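How to Budget a Hand-Held Gripper Station for Laundry Tasks

A station for recording cloth handling with hand-held grippers costs less than a pair of arms, and the gripper pair is usually the line that gets approved first. The lines that get forgotten are the table, the stands, the cables, the cloth and the operator's hours. These steps put them in the order in which they should be priced. They assume one operator, one table and one pair of grippers.

Step 1. Write the task list before asking for quotes

List every task the station must support in the first six months. For each one, write down the largest item handled, the container it starts or ends in, and whether both hands are needed. A folding task with hand towels and a folding task with bed sheets need different tables. If the list is not settled, price for the largest item on it and mark the line as open.

At the Pesville site our list had 19 tasks. All of them used cloth, and 6 used a basin. That was enough to fix the table size and rule out two gripper models whose jaws closed only at the tips.

Step 2. Price the grippers as a set

Ask the supplier to quote the following as separate lines:

Gripper pair, left and right
Mounting plates
Jaw pads, with the price of a replacement set
Cables, at the length you need
Calibration, first and repeat
Shipping of a single gripper for repair

Jaw pads are a consumable. Terry cloth wears them faster than smooth cotton, and a worn pad slips on thin fabric before the wear is easy to see. Budget 3 sets per gripper pair for the first year.

Wired grippers cost less and need no battery rotation, but the cable has weight and the operator will feel it by the end of a shift. Have the operator try a loaded cable before you commit. Wireless units need a charging shelf and a spare battery for each hand, and both belong in this step, not under office supplies.

Step 3. Price the table and everything fixed to it

The table should be rigid, plain and easy to replace with an identical one. Avoid glossy tops. A cable grommet is useful but should not sit where cloth will be spread. If the top is clamped to a frame, order spare clamps with it.

Leave room for the container and the work at the same time. A common mistake is to size the table for the cloth alone, then find that the basin takes up half of it.
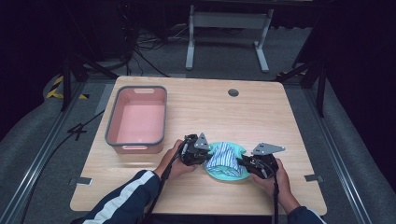 Iqra Kiani would put the container line ahead of the table line: buy four of the same basin on the first order, write the model on the sheet, and only then measure for the table. Her station lost a week when a cracked basin had been discontinued and the replacement was wider.

Her order of work is sound where the tasks depend on a container. Where they do not, keep the table first. In both cases record the outside dimensions of the container on the budget sheet.

Step 4. Price the floor area

Measure the table, then add clearance for the operator and for any stands. Tripods take more floor than their catalog drawings suggest, as the legs must be fully open to be stable. Include:

Stands and tripods
Floor marking tape, two rolls
Cable covers for any walkway
An enclosure or curtain, if daylight reaches the table
Power strips with individual switches

Cable covers are cheap and are often cut from the first draft of the budget. Leave them in.

Step 5. Price the cloth

Buy cloth in duplicate. Each item needs a twin of the same make and color so that a stained or torn piece can be swapped without changing the task. Mix striped and plain fabrics, thick and thin. Our first order was 30 pieces from Flanidier, stored in labeled bins by task number. Add washing to the monthly costs, along with a rack or a shelf to keep clean pieces off the floor.

Step 6. Price the hours

Setup time, resets between takes and daily calibration are paid hours. Time them with a stopwatch during a trial and enter the measured value. A supplier's estimate normally covers recording time only.

We kept all of this in a sheet named Dương, with one tab per station and one row per line item. Each row carries a supplier, a lead time, a unit price and a replacement interval. The quote from Emasance came as a single lump sum, and we asked for it again, split by row, before comparing it with anything else.

Step 7. Set the order dates

Sort the sheet by lead time. Place the longest item first, normally the grippers. Order the table and containers together, so they can be checked against each other on arrival. Cloth and tape can wait until the grippers have shipped. For a station due in January, close the gripper order before the end of September.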